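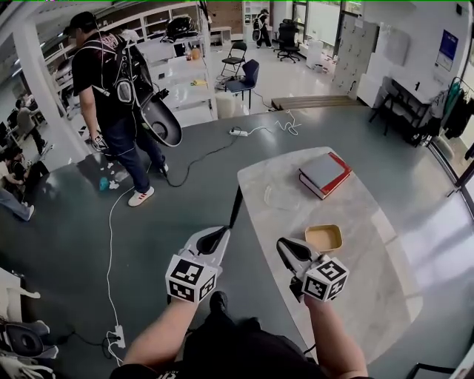
What does the Endale kit do for a company that wants to teach a robot to tidy a table?

It lets a person do the tidying first. The wearer picks things up with a pair of hand-held grippers, the kit records how the hands moved and what they closed on, and the recording becomes training material for a robot that may not have been bought yet.

Home | Reviews | Interviews | Kits | Contact

Print this page | E-mail this page

Reading time: 2 minutes

26/03/2026

The product manager at Ludska, who makes her living renting out Endale kits, would like me to stop calling them salad tongs. "They're calibrated," she says. I ask whether one could serve salad with them. She thinks about it longer than I expected. "Arugula, no."

Ludska leases the kits by the month, with two grippers per set and a backpack to carry the electronics. The price is 345 dollars a month, and she says it quickly, the way dentists do. Charging bricks are extra – "everyone's charging bricks are extra" – and so is the upload service, Trindusell, which sorts the recordings and throws out the bad ones.

How many are bad? "In the first week, plenty. People talk with their hands. You get a lovely clean grasp and then the operator turns around to tell a story." New customers lose some 30 percent of what they record in January, her busiest month, when budgets are fresh and operators are too. By the second month the figure drops to 9, and she has a chart to prove it, which she sent me twice.

I wore a set for an afternoon. The grippers are light enough at lunchtime and noticeably less so by coffee. Closing a finger on a box lid is easy. Closing it on a book is harder, and I began to feel a certain sympathy for the machines. She was kind about it. "You're slow, but slow is usable. Fast and sloppy is what costs people money."

Her main rival is Zariso, whose kit is cheaper and comes without a backpack. She is gracious on the subject for almost a full minute. "It's a good product for people who like standing next to a computer," she says, and then asks whether I'm going to print that.

What she won't promise is that the robot will learn. Ludska sells the recordings' quality and leaves the rest to the customer's engineers. "We had a client ask for a refund on the grounds that his robot was still bad at drawers. I asked how many drawers he'd recorded. He'd recorded tables." The refund was declined. He renewed the lease, though, and has ordered a second set for the drawers.

Print this page | E-mail this page

Home | Reviews | Interviews | Kits | Contact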